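How Levers Work

A lever is a stiff bar that turns around a fixed point. The fixed point is called the fulcrum. Every lever also has a load, meaning the thing to be moved, and an effort, meaning the push or pull that moves it.

A seesaw is a lever. The fulcrum is the bar in the middle. If you sit at one end, your weight is the load. A friend who pushes down on the other end supplies the effort.

## Distance matters

The turning effect of a force depends on two measurements: how strong the force is, and how far from the fulcrum it acts. Multiply one by the other to get the turning effect. Scientists call this the **moment**.

Suppose a load of 700 newtons sits 2 meters from the fulcrum. Its moment is 1,400 newton meters. To balance it from 8 meters away on the other side, you need a force of only 175 newtons. The small force balances the large one, but the long end has to travel four times as far as the short end. 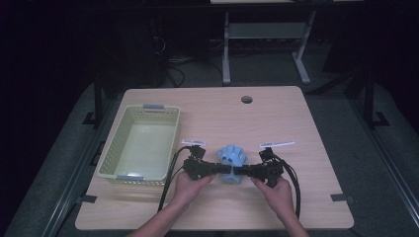

**Why is a door handle placed far from the hinges?**

The hinges are the fulcrum. A push far from the hinges has a larger moment, so less force is needed to swing the door. Try pushing a door open with one finger at the handle, then with one finger close to the hinges. Keep your other fingers clear of the gap.

## The three classes

Levers are sorted by what is in the middle.

- **First class:** the fulcrum is in the middle. Seesaws and scissors belong here. Scissors are two first-class levers joined at one pin.
- **Second class:** the load is in the middle. In a wheelbarrow, the wheel is the fulcrum and the handles are where you lift.
- **Third class:** the effort is in the middle. With tweezers, the fulcrum is the closed end and your fingers squeeze partway along.

A third-class lever needs more force than the load itself. In exchange, the load end moves farther than your fingers do.

## Words to know

*Newton:* a unit of force. A small apple weighs close to one newton.

*Moment:* force multiplied by its distance from the fulcrum, measured at a right angle to the force.

Text by Hsin-yi Sin. Checked by Lachlan Rutherford.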